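Why Do Words Travel From One Language to Another?

Posted 2021-07-06

If you speak English, you already use words from many other languages. "Pajamas" came from India, where people spoke Hindi and Urdu. "Ketchup" probably began in a Chinese language. "Robot" came from Czech, and "piano" came from Italian. Words like these are called loanwords.

Loanword is a funny name. When you borrow a library book, you have to give it back. When a language borrows a word, the first language still has it, and both can use it for as long as they like.

How does a word get borrowed?

Most of the time it starts with people meeting. They might meet to trade, to study, or because one family has moved in next door to another. Sometimes one group takes over the land of another group, and the words move then too.

Think about a new food. A trader brings it to a town where it has never been eaten. The people in the town have no word for it. They could make one up, but it is easier to ask the trader what it is called and say that. The word "taco" came into English from Spanish in this way, along with the food.

New inventions do the same thing. Many languages around the world now use a word that sounds like "internet."

Words change when they move

Every language has its own set of sounds. When a word arrives, people say it with the sounds they already know. Japanese borrowed the English word "milk," and in Japanese it is said more like "miruku." A Japanese word usually does not put two consonants like L and K side by side, so extra vowels went in.

The meaning can change too. In German, "Handy" means a cell phone. It looks like an English word, but an English speaker would not use it that way.

Did English always have so many?

No. English began as the language of people who lived in England more than 1,000 years ago. Then in 1066 an army from Normandy, in France, won a big battle there. The new rulers spoke a kind of French. Over the next few hundred years, thousands of French words came into English.

You can still see this in food words. "Cow," "pig," and "sheep" are old English words. "Beef," "pork," and "mutton" came from French.

Everyday words are harder to replace. "Water," "hand," "mother," and "house" have been in English since the beginning. Kitchens have a mix. "Cup" and "dish" came from Latin a very long time ago. "Bowl" is an old English word, and "faucet" came from French. In Britain most people say "tap," which is older in English than "faucet."

Try it yourself

You need a notebook and a dictionary that tells where words come from. This part of a dictionary entry is called the etymology (say it: et-uh-MOL-uh-jee).

Pick one room at home. Write down 2 things you find in it. Guess which language each word came from, then look it up. Do the same in another room. If someone in your family speaks another language, ask what they call the same things, and write those words next to yours.
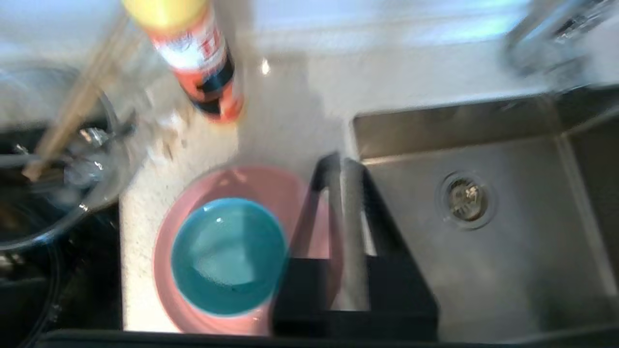
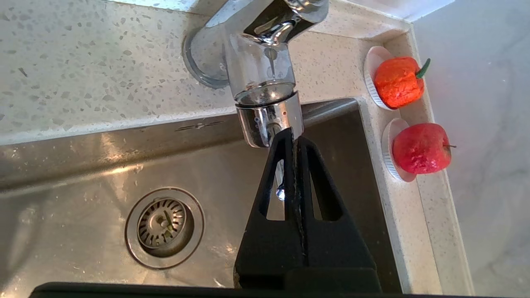 A bowl on the counter, first picture, and a kitchen faucet, second picture.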